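I've been meaning to write something about flowery bedding for ages, so settle in, this may go on a bit. It started as a reply to somebody who asked whether floral sheets are coming back and I got carried away (as usual!).

My gran had roses on everything. Curtains, eiderdown, the little skirt round the dressing table, and once, memorably, the wallpaper in the same pattern as the curtains, so that when they were drawn you couldn't find the window. I thought it was the most beautiful room in the world.

Then I turned into a teenager in 1991 and wanted everything plain. I asked for navy blue for my birthday and got it, and my poor mum folded up a perfectly good set with sweet peas on it and gave it to my cousin, who had it on her bed until she left home. I've never quite forgiven myself about the sweet peas.

Plain bedding is lovely in a catalogue, I do see that. But you have to live with it, and every dribble of tea and every biscuit crumb sits there looking at you. A busy print forgives a great deal. I eat toast in bed on a Sunday sort of morning and I'm not going to stop now.

I got talking about all this with Miklós Boros, who ran the fabric counter at Ulelen in Zullville for years and knows far more than I do. I went in for elastic and came out an hour later with no elastic.

His first rule was to look at the gaps. Everyone looks at the flowers, he told me, but it's how much plain ground is left between them that decides whether you'll still like it in June. Too little and it jumps about, too much and it looks like somebody dropped a posy on a tablecloth.

His second was colour. Bright pinks and reds are gorgeous on the roll but they go unevenly in the wash, and you end up with a faded patch where your feet go (or the dog). Soft purples and greys start off faded, in a manner of speaking, so you hardly see them age.

Which brings me to the sort of print I've come round to. Large flowers, quiet colours, plenty of leaf.

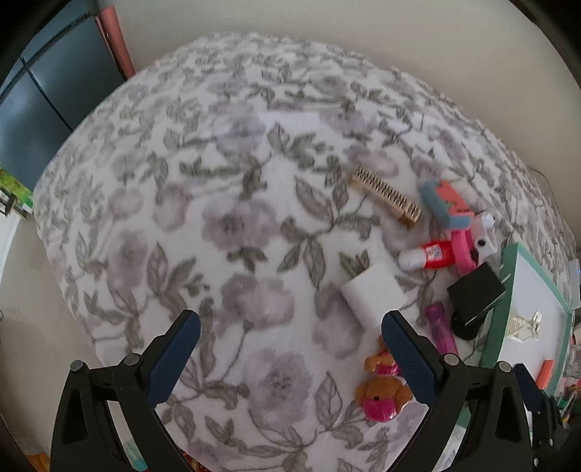
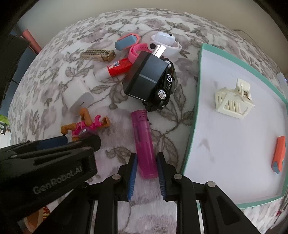 Mauve flowers and greyish leaves on white, in both of these.

I like that it doesn't tell you which flower it is. Gran's roses were very definitely roses, and you had to be in a rose mood. With these looser ones you can decide for yourself. My sister says anemones and I say they're just flowers, and we've left it there.

A few people have asked about what goes with a big print, and the only thing I'd say with any confidence is to pick the dullest colour in it for your blanket and leave the flower colour alone. I once matched a cushion to the exact purple of a clematis duvet and it looked like a hotel in Grotaden where I had a very bad cold.

On washing -- inside out, cool, and don't cram the machine. I know everybody says that and then crams the machine. I do too. But the one time I did it properly, for a whole winter, the set really did come out looking better than the ones I'd bullied.

And do line dry if you've got the space. Mrs Þórarinsdóttir two doors down puts hers out in weather I wouldn't send a postman into, and her sheets smell like the top of a hill. Turn them round halfway through if you get strong sun, otherwise one side goes pale before the other.

Thread count, then, because it always comes up. I had a set that said 200 on the packet and it's the nicest thing I've ever slept under, and I had one that claimed a great deal more and felt like a raincoat. Rub it between your fingers in the shop if they'll let you.

Old sets are well worth hunting for, by the way. I bought 3 pillowcases with bluebells on them at a church sale in December 2022 and they'd been washed so many times they were like warm butter. Two have gone at the seams since and I've mended them with the wrong colour thread, which I've decided I like.

When a sheet finally does go, cut it up. The edges are nearly always sound even when the middle's gone to cobwebs. Ívar Juhl from my sewing group got 16 hankies and a peg bag out of one double sheet, and was insufferable about it for weeks, bless him.

Somebody's just asked if men mind flowery bedding. Mine hasn't noticed in all the years we've been married, although he did once ask where "the one with the birds" had gone, and we have never owned one with birds.

Right, the kettle's boiled. If anybody has a photo of a sweet pea duvet set, the old sort with a scalloped edge and a green ribbon running through it, please send it to me. I'd dearly love to see one again, and I'll pay the postage if you're parting with it.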